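Trelasen Arm Course: Bench Gallery

Student project pages / Mundatgate workshop / October block

The arm course is the second half of the manipulation module. Students who have finished the simulation half move to the physical bench and repeat the same tasks with a real arm, a parallel gripper and two camera views, one at the wrist and one at head height. The project for this block is named Paver. Its goal is to place flat tiles side by side on a tabletop with a consistent gap, using images only. No force sensing is used and no fixtures are allowed on the table.

Each group writes its own controller but shares the calibration files, the tile set and the recording format. The gallery covers the bench setup, the approach stage and the reference pose. Code and logs are on the course server under the group folders.

Wrist view, approach stage

The wrist stream is used for the last part of the approach, when the tool is close enough to the surface for the head view to lose precision. Both fingers have to stay in view at the commanded opening.
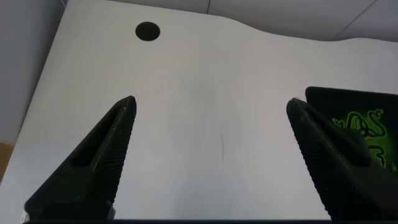

Surface detection was the first assignment and took longer than scheduled. A plain white tabletop gives a feature tracker very little to work with. Group A fitted a plane from the table outline and the grommet hole. Group B ran a corner detector over the whole image and got most of its matches from the green logo on the mouse pad, so its estimate drifted whenever a finger covered part of the print. The grommet alone gives position but no rotation. The final version uses the grommet and the left table edge together and ignores everything inside a mask drawn around the fingers.

The finger mask is a fixed polygon per opening width. Students draw it by hand at full open, half open and closed, and interpolate between the three. Redraw it after any change to the wrist camera mount. Two groups skipped this and spent a session looking for a bug in the controller.

Notes on exposure: automatic exposure was turned off for all graded runs. With it on, a dark finger moving across the view changed the brightness of the table enough to trip the edge threshold. The fixed values are in the shared configuration file and should be left alone between calibration and the end of a run.

Grading runs

A graded set is 300 placement attempts, split over several sessions. An attempt counts as a success when the tile lies flat and the gap to its neighbor is inside the tolerance on both ends. The best controller in this block, written by the group under Pascual Barrientos, logged 281 successes. The 13 failures at the grasp stage all came from one tile position near the limit of reach, where the wrist joint was close to its stop. The rest were gap errors.

Barrientos changed one thing late in the block: the controller now waits 200 milliseconds after the last move before it takes the image used for correction. Earlier versions took the image on arrival and corrected against residual motion. The wait adds to the cycle time, and the group accepted that.

Head view, reference pose

Each session begins from the same stored joint configuration, with the tool over the table and the fingers down. The head view at that pose is compared with the stored reference before motion is enabled.

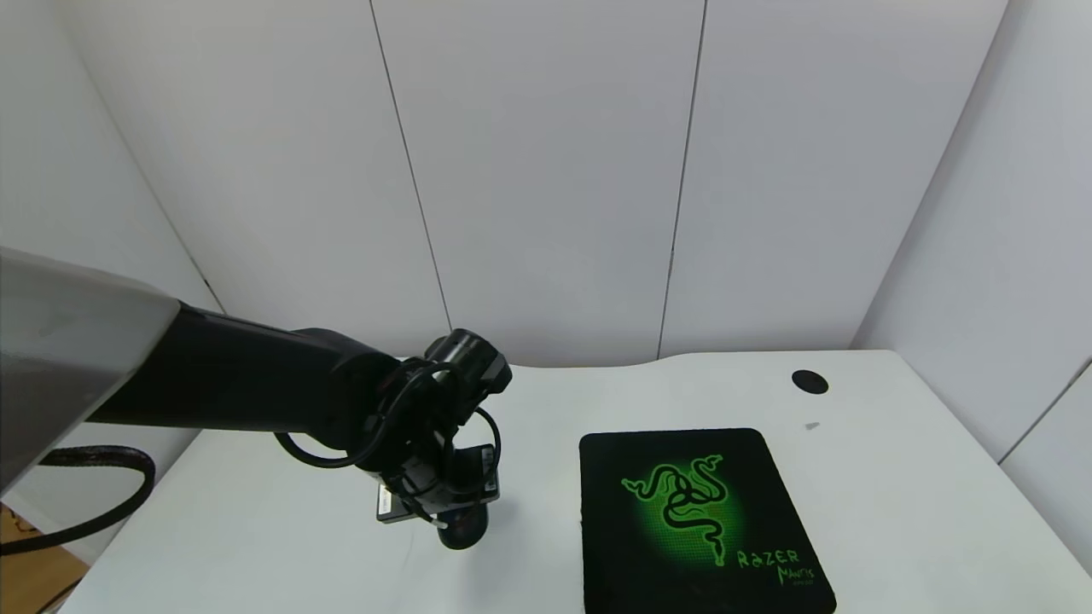 The comparison is done with a small script called Nijs, left over from last year's course and now maintained by the second-year students. It reports the offset of the table corners and the grommet in pixels. If either is over the limit, the group repeats the hand-eye calibration before continuing. Moving the table back by eye was tried and is no longer permitted.

Cable routing at the wrist is checked at the same time. Loops need enough slack for the full wrist rotation in both directions, and no loop may hang lower than the fingertips. Run the rotation test at the slow speed setting with one student on the stop button. A cable that pulls tight near the end of the range shows up in the joint current log before it shows up anywhere else, so check the log even if the motion looks clean.

Known problems carried into the next block:

Lens focus on the wrist camera shifts when the lock ring is loose. Mark the ring position with paint pen.

The head view and wrist view are not hardware synchronized. Time stamps are matched in software, and pairs that differ by more than one image interval are dropped from the log.

The interpolated finger mask is slightly too narrow between half open and closed. Group B has a corrected version in its folder, not yet merged.

Tile pickup from the far row is excluded from grading until the reach limit has been measured again.

Groups starting the next block should copy the shared configuration file before editing it and record the version number in the first line of their log.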